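Brivley Control Stack - Frequently Asked Questions

Last revised Dec 21, 2022. Applies to the two-arm configuration only. Single-arm users should read the Cedico notes instead.

What does Brivley do?

Brivley is the software layer between the policy and the motor drivers. It takes joint targets, checks them against limits and against the other arm, and sends them on. It does no training and stores no episodes. Recording is handled by Grurkach, a separate package with its own release schedule.

How fast does the control loop run?

The inner loop runs at 400 Hz on each arm. The collision check runs at 200 Hz and covers both arms in one pass. If a check misses its slot, the last valid target is held and a warning goes to the log.

Why does the planner reject targets when both grippers are close together?

The default gripper model is a convex hull. It fills in the open area between the fingers, so two grippers working over the same object are reported as touching when there is still clearance. Set gripper_model to "split" to give each finger its own hull. The check takes longer but stays within its slot on supported hardware.
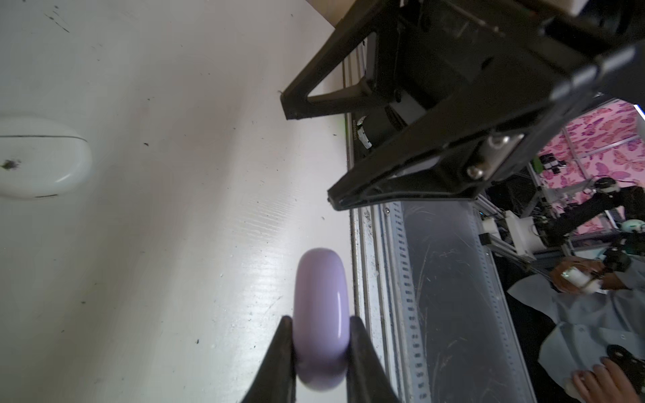
Wrist view with a purple case in the near gripper and the second arm's gripper close by.

Does the split model cover the brackets and screws?

Brackets, yes. Screw heads are covered by the padding value, which you can set per link. Do not set padding to zero on the gripper body.

Can I mask the robot's own fingers out of the wrist image?

Yes. The mask is computed from joint positions and finger width, then applied before perception. The other arm can be masked too, but this needs a current base-to-base calibration. With a stale calibration the mask drifts and begins to cover the object.

The pose estimate jumps when an object is partly hidden. Is this a bug?

Usually not. Smooth, glossy parts give the estimator few features, and once another gripper covers one end, several poses fit about equally well.
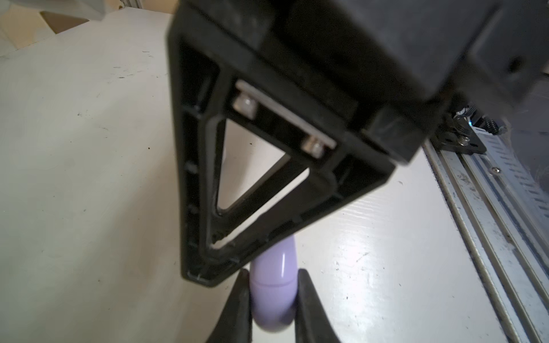

Turn on hold_in_grasp for this situation. While the fingers report contact, the estimator keeps the object fixed relative to the gripper and ignores updates below the confidence threshold. The hold is dropped when contact is lost - there is no timeout.

What does error 530 mean?

The two arms disagree on the clock. Restart the sync service on both, then rerun the startup check. Error 396 looks similar in the log but refers to a missing calibration file.

Can an operator take over during a policy run?

Yes. Input from a teleoperation device has priority over the policy at all times. Control returns to the policy only after an explicit release command.

Is the Pelupessy viewer still supported?

For replay only. Live view was removed in the April release and will not come back. Old Pelupessy layouts can be imported, but custom panels are skipped.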